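4. Tune the door finder in Shin

4.1 Open Shin and load the laundry profile. I keep the planner paused for this part – you only want perception running.

4.2 Pick the head stream first, then the wrist stream.

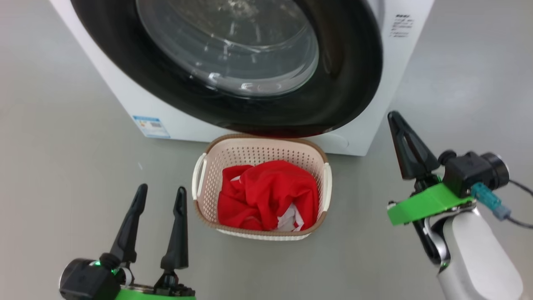
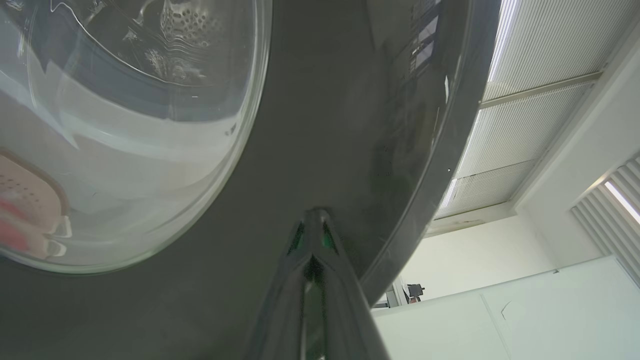 4.3 Set the glare filter to 50 and hit Refit. Give it 2000 ms before you touch the slider again!

4.4 If the door outline still jumps, drop the filter a little and refit. I usually need more than 4 tries.

Caution: save before you unpause the planner, or Shin goes back to the old fit.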